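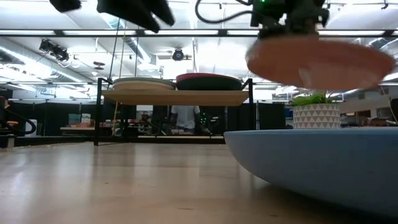 Imard dish-stacking package – review after a month of plates

Posted 27 December 2021 by Ustyna Nechyporuk

Quick one before the holidays eat the rest of my week. I promised a writeup on the Imard package and people keep emailing me, so this is it, typed fast, sorry.

What you get for the money: the software, a set of finger pads, a calibration mat, a shelf kit, and a year of support. You do NOT get an arm or a gripper. Read that again if you're shopping. Two people have written to me thinking they were buying a whole robot. You bring your own arm, they bring the part that knows what a plate is.

Job is simple to say. Pick plates off a table or a shelf, put them on a stack, don't break them. Also the other direction, stack to table. Bowls supported since the last update, sort of, more on that below.

Setup

Paper manual is thin. The PDF is better, get the PDF. Mounting the pads took me one evening, two of the screws are a different length from the others and the manual doesn't say which go where. (Short ones at the back.) If you put a long one in the back it bottoms out and the pad wobbles and you will blame the calibration for an hour like I did.

Calibration itself – good. Mat down, press go, leave it alone. 23 minutes the first time. After that it does a short version that's over before the coffee is. It did lose the mat once when I had the blinds open in the morning, low sun right on it. Closed them, fine.

The shelf kit is a couple of uprights and a board, you set the height. I'd skip the lowest setting completely. Approach from above gets too steep and the wrist starts doing this slow unhappy turn that eats time on every single plate. One or two holes up from there and it's a different machine.

Licence dongle. Yes a dongle. In this century. It sits in the back of the controller PC and if you knock it the whole thing stops mid move with the plate still held. At least it holds the plate. Tape it down.

Plates

Stacking is what the package is for and it's the part I'd pay for again. The trick is in the last inch or so, it slows down, feels for contact, lets go, backs off. No drop, no clack. You set how soft it lands with one slider and the default is fine for stoneware. Mixed colors don't bother it either – beige ones in a stack on the left of the board, the dark ones with the red on the right, and the taller stack got no special treatment in the settings. I expected to have to teach it every glaze. Didn't. The only finish it hated was a very shiny white set I borrowed from my sister, it kept seeing the ceiling lights in them and thinking the rim was somewhere else.

Speed. Not fast. A person clears a table quicker, no contest, and if anyone from sales tells you otherwise ask them to bring a stopwatch. There's a Fast mode in the menu. Between picks it's ok, the travel gets quick and it still slows for the landing. But with a plate held flat and only one edge gripped I don't love it, the far side dips a little on hard stops. I run it at the middle setting and leave it.

Breakage: 2 plates the whole month. One was me, I moved the shelf and didn't recalibrate. The other I'm putting on Imard, it let go early, no error, nothing in the log execpt a line saying placement complete. Support looked at it, more below.

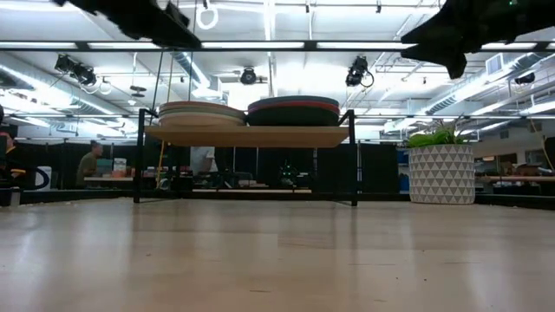
Stack limits are the setting I'd look at first on this thing, before speed, before anything. Out of the box it keeps adding until you tell it to stop, and the check for a leaning stack is off by default, which is a weird choice. Turn it on. With two stacks next to each other on one board, beige on one side and that wider dark pile on the other, you also want the gap value bigger than what the wizard suggests or the fingers come down too near the neighbor. I doubled it. Costs you some shelf. Worth it. The wizard also assumes all your plates are one size, you can override it per stack but it's buried under Advanced, then Zones, then a little gear.

Bowls

Eh. Shallow ones ok. It goes for the rim, gets it most tries, and if it misses it backs out politely and tries again from another angle. Deep bowls are a no for now, it can pick them but nesting one in another is a coin flip. The box says "plates and bowls" in the same size letters and I think that's cheeky. Should say plates, and bowls later.

Cups not supported at all and they don't claim it. Fine.

Software

The screen is plain and I like it. Big start, big stop, list of zones, a log. The log is readable by a normal person which is rare. What I don't like:

– updates want a full restart of the controller, every time
– no undo in the zone editor. drag a zone by mistake and it's just moved
– the warning beep has one volume and it's loud
– profile names cut off after a few letters, so mine are all "dinner p" and "dinner p"

Simulation view is included and I used it more than I thought I would, mainly to check reach before bolting down the shelf. It's honest about reach. It's optimistic about time.

Compared with Carrier

I had the Carrier kit on the same arm last year so everybody asks. Short version. Carrier is quicker between picks and the pads are tougher. Imard lands softer and needs way less teaching. With Carrier I had to show it each new plate, several views each, and if you run a place where the crockery changes that gets old. If you've got one type of plate and a thousand of them, Carrier. Mixed shelf, Imard. Carrier's support was also slower for me but that's one person's luck.

I haven't tried the Ilow one. Asked for a loaner, got a brochure.

Support

Goes through the Prustthorpe office. Phone is hit and miss before lunch, email better. On the early release I sent the log and a description and they came back the next day with a real answer, a threshold set too low for thin rims, and a patched config file. Ran that ever since, hasn't happened again. I'd have liked them to put it in the release notes for other people and as of now they haven't. So if you have thin rims: contact threshold, raise it one notch.

They did try to upsell me the premium plan twice in the same thread. Come on.

Wear

Pads are the consumable. Mine look rough at the tips, still grip. A spare pair is $44 and I'd order one along with the package so you're not waiting on shipping. The left pad went first on mine, I think becuase of how my table is placed, it does more of the sliding under. Swapping them is easy once you know about the screws. See above. Short ones at the back.

Keep the pads clean. Dish soap residue makes them slick and the grip check doesn't notice until the plate starts creeping. Damp cloth end of the day. Manual says weekly, I'd say daily.

Cable routing isn't in the manual at all. Give it more slack than looks right at the wrist and then check it with the arm at full stretch both sides. Mine snagged on the second day and pulled a connector half out.

Who should get it

Labs, demo kitchens, anyone building a dish room cell who already has an arm and someone patient to look after it. Not a restaurant that wants to plug it in and walk off. It needs a person in the building. Not all day at its elbow, but in the building.

Would I keep it – yes, for plates. Renewal price is the thing I'm still arguing with them over, first year is fair, second year goes up and I haven't been given a good reason. Will update if that changes.

Things I'd fix, Imard, if you're reading: leaning check on by default. Lose the dongle. Label the screws. Let me turn the beep down.

Ratings since the form wants them

Setup: 3 of 5
Plates: 5 of 5
Bowls: 2 of 5
Software: 4 of 5
Support: 4 of 5

Edit: a few asked about the arm. Any of the ones on their compatibility page should do, check the firmware version too and not just the model, mine needed an update first and the installer gave me a blank error box until I did it. Also yes it runs without an internet connection once it's activated. You only need the network for updates and for the plate library, and the library you can download in one go and keep on a stick.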